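Florside Metal Bin, Large -- My Review After Five Months
Posted 29 Sep 2023

I bought this for the workroom in April, after the second plastic tote in a row split down a corner on me. I wanted something open, gray and boring that I could drop blocks into without wincing.
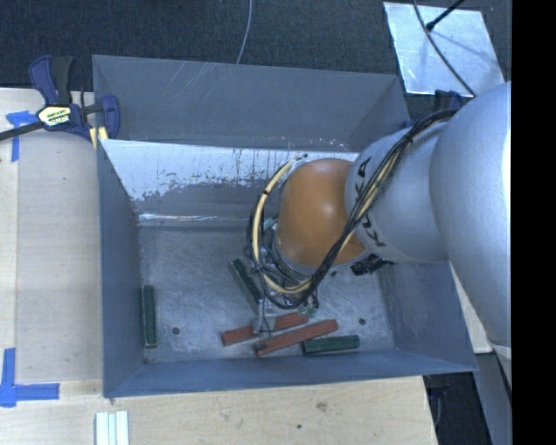
What I use it for

Blocks, mostly! I cut and paint long wooden blocks for a stacking game I sell at craft fairs, and they need somewhere to live between painting and packing. The red and the dark green ones are always the first to run out, so those get tossed in the bin in small batches while I work on the rest (the yellow ones have their own shelf, long story). A full game is 27 pieces and the bin swallows that without even covering the floor. I once had 100 in there before a fair and could still get both hands in to dig around.

I keep mine between two pale wood worktables, tucked right up close so I can sweep things off the edge and straight in. If you have the room to do that, do it. Before this I was carrying trays across the carpet and dropping one every other trip.

Putting it together

It doesn't need any. It comes in one piece in a gigantic carton, and the only thing I had to do was peel off the plastic film, which took longer than I'd like to admit and came away in tiny shreds near the corners. Wear gloves for that part. The top edge on mine was fine, but there was a rough spot low down on the outside that I took a file to.

What I like

The floor is flat. I know that sounds like nothing, but the Odero tub I had before had a raised pattern molded into the bottom, and long pieces would rock on it and end up with little dents all along one side. In this one they lie flat and I can see what I've got at a glance. The plain gray helps too -- dark green in my old black tote was hopeless after four in the afternoon.

It also wipes clean with a damp rag. Paint flecks come off with a fingernail.

What I don't like

It's loud. Drop one block from any height and the whole thing rings like a dinner gong, and my dog still leaves the room. I ended up cutting a piece of felt for the bottom, which helped a lot, but then the felt collected sawdust and I gave up on it and went back to the noise.

It's also heavy, and there are no handles. I can slide it across the carpet if it's empty, and that's it. Florside sells a wheeled base for it, but it was out of stock both times I looked and I'm not sure I want it rolling anyway.

And no lid! For this money I think a lid would be fair. I throw an old sheet over it on weekends.

Compared to the others

I looked at the Laskowska crate before ordering. It's a nicer-looking thing with folded corners and proper handles, but it's much shallower and I'd have needed 2 of them to hold the same amount. A friend swears by hers for yarn, so if your stuff is light I'd start there.

Would I buy it again?

Yep. I'd measure the doorway first next time, though -- we had to take the door off its hinges to get it in. I'm giving it 8 out of 10, with one point off for the racket and one for the lid.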